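Skurach open day, Tevdale
2021-07-30

The training house at Skurach opened its doors to visitors this summer, and I went along to see how the housekeeping course is taught. The building is on Westley Road in Tevdale, a short walk from the bus stop. Parking is limited to the small lot in back, and it was full when I got there. Admission was free, but you had to put your name on a list at the front desk. There were 146 names on it before mine.

Visitors went through in groups of eight. Our guide was Padmavathi Reddy, who teaches the first half of the course. She gave us a short talk in the hallway about who signs up. Most students are going into hotel work or school kitchens. A few want to run their own cleaning business. The full course is 151 hours, and the fee does not include the uniform.

The laundry room was first. We saw how sheets are folded for storage and how the shelves are labeled. It was warm in there and we did not stay long. After that we went to the table room, where students learn how to clear a work surface.

The tools for this part are basic. The dustpan is gray plastic with an orange rim, and the hand broom that goes with it has gray bristles and an orange handle.

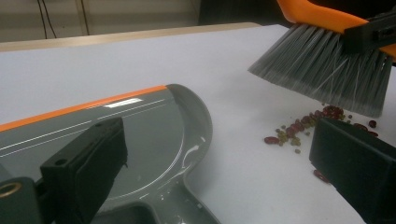
Reddy said new students almost always press too hard. The bristles bend flat, then spring back and throw the crumbs across the table. She teaches short strokes with only the tips touching, all in one direction. She also wants the lip of the pan held down the whole time, and she stops people who lift it early. I have been sweeping tables most of my life and had never thought about the angle of the pan.

Flour and sugar are taught separately, with a damp cloth. Anything dry and large enough to roll is done with the broom. Students get tested on both at the end of the second week. One woman in our group asked about vacuums. Reddy said they come later in the course, and that plenty of places will not want a vacuum running near guests.

The dry spill exercise uses peas and kidney beans mixed together on a white table. The peas are small, in olive green and tan. The kidney beans are dark red and a good deal bigger. The two do not move the same way under a broom, so the students have to slow down and work from the outside of the spill toward the pan.

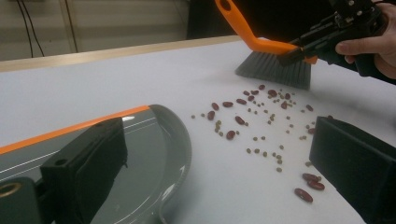 The kitchen and the storeroom

The second half of the visit was led by Kristýna Paulík, who runs the kitchen. She showed us the dry goods storeroom first. Beans, rice and lentils are kept in lidded bins, with the delivery date written on tape on the front. Older stock goes forward. The kitchen puts out 200 lunches on a full day, so the bins get opened often.

We finished with coffee and bean soup in the dining room. The soup was good and could have used more salt. Paulík handed out a sheet with the recipe and the dates for the next course, which starts in March. Sign-up is at the front desk or by mail.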